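Rungnapa Kongkaew
Right, a thread on old computers and why I've fallen completely for keeping them going. September's been wet and I've had a lovely time indoors. (1/10)

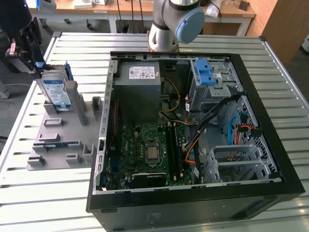 It started with my uncle Khamphan, who never threw anything out. He had a tower under the stairs that did his accounts, his photos and a frankly alarming number of card games. When he moved to a smaller flat I said I'd take it, mostly to be polite. (2/10)

Then I read up a bit and found out that loads of these older office machines will run a light Linux system perfectly well. I went for one called Vullow, put it on a memory stick and had a working desktop by teatime. I did a little dance in the kitchen! (3/10)

If you want to try it, begin with memory. It's cheap second-hand and you can fit it yourself. Switch off, pull the plug, touch something metal, and check which type your board takes before you buy. I got that wrong the first time and had to post mine back. (4/10)

Next, swap the old spinning hard disk for a solid state drive. This is the big one. Khamphan's machine used to take 3 minutes to get to the login screen and now it takes 40 seconds – I can't even make a brew in that. (5/10)

Clean out the dust while you're in there. Soft brush, short puffs of air, and hold the fan blades still so they don't spin. Do it outside or by an open window. My curtains have only just forgiven me. (6/10)

What do I use it for? Letters, radio, the family recipes, and scanning 340 old slides from my mum's loft. Eight done last night before I got stuck on one of my gran at Warncombe, laughing at a goose. I'd never seen it before. (7/10)

A few people have asked about games. Anything new, no. But puzzles, chess and the older adventure ones run beautifully, and I've lost whole evenings to Gekar, the one with the lighthouse and the grumpy ferryman. (8/10)

One warning – please don't open the power supply itself. It can hold a charge well after it's unplugged. If it's faulty, replace the whole unit and take the old one to the tip's electricals bin. (9/10)

So if there's a tower gathering dust at yours, have a go! Copy your files off first, twice if they matter. And tell me what you're running on yours, I want to hear about all of them, the older the better. (10/10)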